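Lernero reports gains from longer hand-work recordings in robot wire handling

Wednesday, April 16, 2025

Robot policies trained on long, unedited recordings of people doing assembly work handled loose wires better than policies trained on short clips of the same work, according to a report released this week by the research group Lernero.

The report deals with one narrow job: picking a small part with attached leads out of a tangled heap and setting it down with the leads free. Most training sets for this kind of task are cut into short pieces, each starting just before a grasp and ending just after it. Lernero left the recordings whole, including pauses, failed pulls and the moments when a worker changes hands.

The group used 575 hours of first-person video of bench work. Each recording was paired with hand positions estimated by software called Tevach, which the group wrote for an earlier project on cable routing. No gloves or markers were used on the workers' hands.

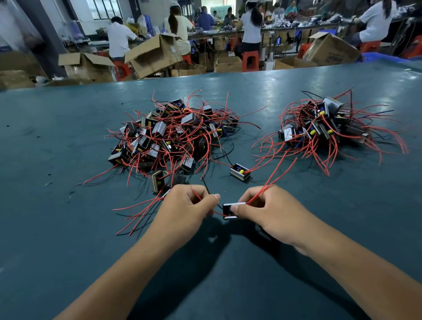
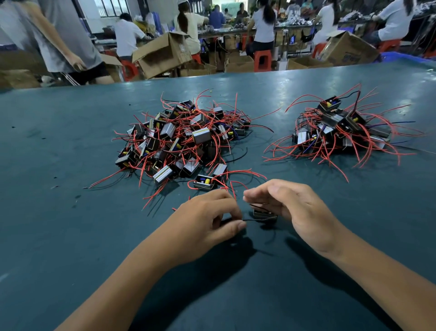 Separating a part from its neighbors is the step where the two training methods differed most. A policy that learned from short clips tended to close on the nearest metal edge and lift straight up. With small transformers like these, whose long red leads run through the whole heap, that usually brings up several units at once. The policy trained on whole recordings more often took hold of a wire first, drew it to one side and only then went for the part. Berkay Bayram, the lead author, said the group had not labeled that behavior anywhere in the data. "We didn't tell it what a tangle was," Bayram said. "It saw a lot of people dealing with tangles, start to finish."

In lab trials, the policy trained on whole recordings completed 53 percent of attempts without a second part being lifted or a lead being pulled past a set force limit. The policy trained on clips completed 47 percent. Both used the same two-arm setup, the same network size and the same number of training steps.

The gap is small, and the report says so. It was wider in trials that started with a full heap and nearly disappeared once most of the parts had been taken away. The authors also note that the arms worked much more slowly than a person would and that all of the trials used a single type of part.

A second test looked at recovery. When a lead snagged, the policy trained on whole recordings was more likely to let go and try from another side. The clip-trained policy often kept pulling until the force limit ended the attempt. Bayram said the failed pulls left in the recordings probably account for this, although the group has not yet run a version with only those sections removed.

The trials were run in February at a test lab operated by Gosier, an automation firm that makes feeding equipment for electronics assembly. Gosier supplied the arms and the parts but did not take part in the analysis, the report says.

Training on whole recordings has a cost. Memory use during training was 3 times higher than with clips, and the group had to shorten some of the longest files to fit its hardware. A compressed version of the method, called Nicholas, is being tested now. It keeps the full length of a recording but stores fewer views during stretches when the hands hardly move.

Lernero plans to release the training code and the hand-position estimates. The video itself will be available to other research groups on request. The next round of trials will use parts with stiffer leads and heaps that mix more than one size of transformer.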